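Home | Corpus | Notes | Downloads | Contact

Kedumon: annotated passages from household fiction

September — by Setareh Shahbazi
Last updated: September

## Summary

Kedumon is a set of 500 short passages from out-of-print novels and stories, each tagged for narrator, setting and point of view. It was built for close reading courses and for small experiments in literary classification. Passages were picked by Arash Karimi and tagged by Milagros Mansilla and Sandro Gentile.

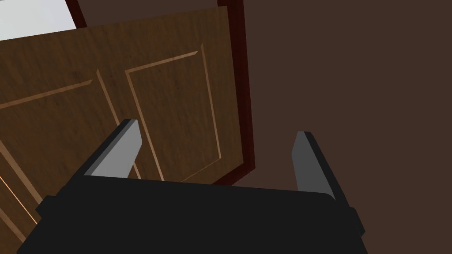
Threshold passages make up the largest tag group. A passage gets the `threshold` tag when a character waits at, opens or passes through an entrance, and the narration slows down to do it. Physical detail goes in the `object` field, in plain words: a brown wooden door with recessed panels and beveled molding is entered as `door; wood; paneled`. Figurative uses go in `trope`.

## Fields

- `id` — passage number
- `text` — up to 20 lines, spelling unchanged
- `narrator` — first, third or mixed
- `object` — free text
- `trope` — free text, may be blank
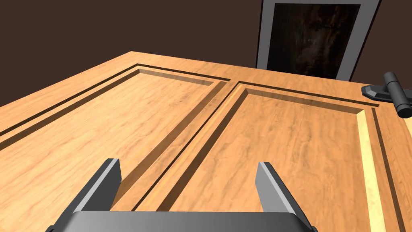
Paneled wooden door, lying flat.

## Known problems

The 2 taggers disagreed most on `mixed` narrators. Both readings are kept, split by a slash. Letters quoted inside a story are tagged by the letter writer — not the outer narrator. Passages from Gisenier reprints may carry modernized commas.

Corrections go to Gholamreza Hosseinzadeh.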